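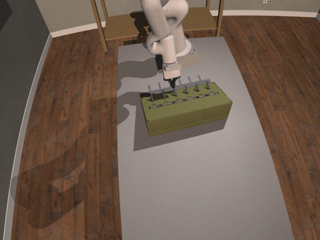
Lab notebook, Vuddale site
August, open day. Simulation bench, lever task.

Session opened at 10:15 with the visitors from Hunent. The lever task was shown in the Asard simulator on the large display, with the physical cell locked out for the day. Visitors were told at the start that everything on the display was simulated and that no hardware would move.

Build loaded: same as last week, no changes to the arm model. Controller gains left at the values on the previous page. The episode counter stood at 1247 when the bench was handed over for the demonstration. Step limit set to 500 per episode. The first attempt to load the room file failed on a wrong path, and the path was corrected in the launch script. The old script has been kept in the archive folder under its previous name.

The operator explained the approach phase first: the arm comes down over the green box with the fingers pointing toward the controls, and the target lever is selected from the task file before the episode begins. Visitors asked whether the target could be changed during an episode. At present it cannot. The request has been entered in the feature list.
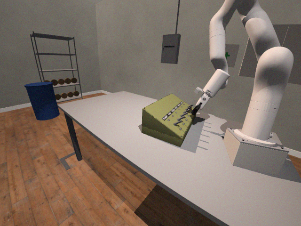

The second part of the session dealt with contact. The visitors wished to know how contact between a fingertip and a lever is recorded, and were shown the force trace in the side window. The trace was noisy at the start of contact, as noted in earlier entries. One visitor recommended a longer filter window. To be tried on a copy of the configuration, with the current setting kept for comparison.

Camera views were switched by hand between episodes. The menu labels for the views are unclear and should be renamed before the next visit. Shadows were left on at the visitors' request, at some cost in display speed.

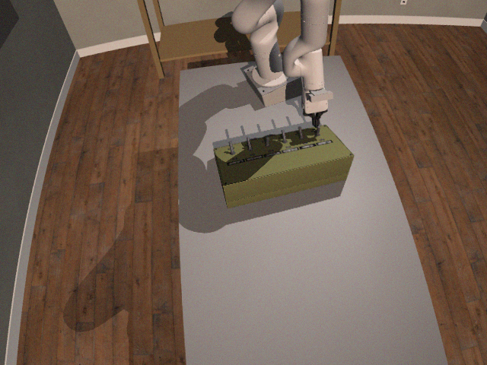 Gripper at the rightmost lever, Asard simulator.

Questions carried forward:
Joint limits at the elbow. Written reply owed to Hunent.
Random placement of the box on the table. Currently disabled in the demonstration settings; colleagues to confirm before it is turned on again.
Log export. Visitors asked for a sample of 500 episodes. Release requires approval from the site office.

Session closed at 11:40. Logs copied to the shared drive, folder 2. Display computer left on for the afternoon group.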